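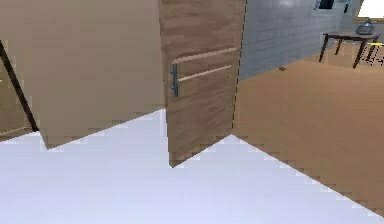 Jade Heywood replied on Friday at 14:20: please do not close this one yet, the rule for doors says the run must stop when the opening is not confirmed, and I can't find any stop in the log.

Ticket: Door rule not applied in simulated runs
Project: Fustelero
Opened by: Natalie Ellwood
Status: open, waiting for review
Priority: normal

Natalie Ellwood
Thank you Jade, I agree and I have put the status back to open. I will write what I checked so far, so that you don't have to repeat it.

Our rule (door section of the Bickerstaff practice notes) has two parts. First, the robot may plan a path through a doorway only after the door angle was measured in the same run. Second, if the angle is not confirmed, the robot must stop and write a stop line in the log. A partly open door must be treated as closed until it is measured.

What I see in the run is a door standing partly open, with the bar handle on its left side and the other room visible to the right of it. The planner took the doorway as free. The log says:

door_state: open
door_angle: none
action: continue

So the state was filled in without any angle. In my opinion this is against the rule, even if the path itself would have enough width.

Step 1. I ran the same start position again with the same seed. Same result.

Step 2. I changed the waiting time before the door check from 2 seconds to 14 seconds. No change, so I think it is not a question of timing.

Step 3. I looked in the settings file. The value "require_angle" was set to false. It came with the Tekthorpe template, which we copied in January when we moved the project. The older file had it as true.

Step 4. I set it to true and started again. Now the log has the stop line and the action is "hold". I have done this only one time, please don't take it as proof.

Jade Heywood
Good find. Two remarks. The template should not be able to switch off a safety rule at all, so changing the value back is only half of the repair. And please check the pale strips across the door. In another ticket the handle detector in Jadex took a light line for a handle, and then it reported a wrong angle with high confidence. A wrong angle is worse for us than no angle.

Natalie Ellwood
I didn't think of the strips – I will check it. I can't say from this view if they are part of the door or a reflection, so I will test with the room light turned down and compare.

To do:
- Move "require_angle" out of the template and into the locked settings (Natalie)
- Repeat the run 48 times with the new setting and keep all logs, also the failed ones (Natalie)
- Add one sentence to the practice notes: an empty angle is never "open" (Jade)
- Search the other projects for the same template (Jade)

Jade Heywood
I will do my two points on Monday. Until then, no doorway runs on the real robot from this settings file, please.

Natalie Ellwood
Understood. I have marked the file as blocked and written the ticket number in its first line.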